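February
By Setareh Shahbazi

My Computer Is Older Than My Marriage

I bought my desktop secondhand from a guy in Bramine, and I've been married nine years, so do the math. It still runs! Slowly, with a hum like a fridge in a bad mood, but it runs, and every winter somebody tells me to get rid of it.

This winter it was my cousin Sepehr. He sent me a link to a shiny new machine with 2,822 glowing reviews (he'd counted on me being impressed by that) and I did put it in my cart. Then I got to thinking about what I use a computer for. Email. Recipes. The endless family photos, 3,830 of them at last look, most of them blurry dogs. 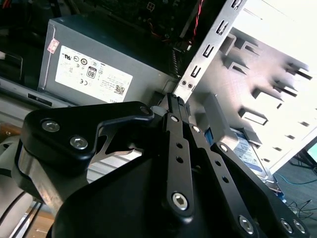

So I called the Hosseinzadeh repair shop instead. Mahtab has run it since her dad retired, and she's blunt in a way I love. She asked me two things: does it turn on, and does it make you cry? Yes and sometimes, I said. She told me to bring it by after lunch.

What I came home with was more memory, a new drive, and a lecture on cat hair. The whole thing cost less than our last dinner out, and that dinner wasn't even good – the fish was gray.

My neighbor Kusum thinks I'm just sentimental, and okay, maybe a little. She replaces her laptop every two years and passes the old one to a niece, so it's hardly going to waste. We've agreed to disagree over tea.

Meanwhile the old thing is under my desk, humming, and Sepehr has started sending me links to printers.

Letters to the editor: write to the Katov office | Copyright Katov Magazine | Back to top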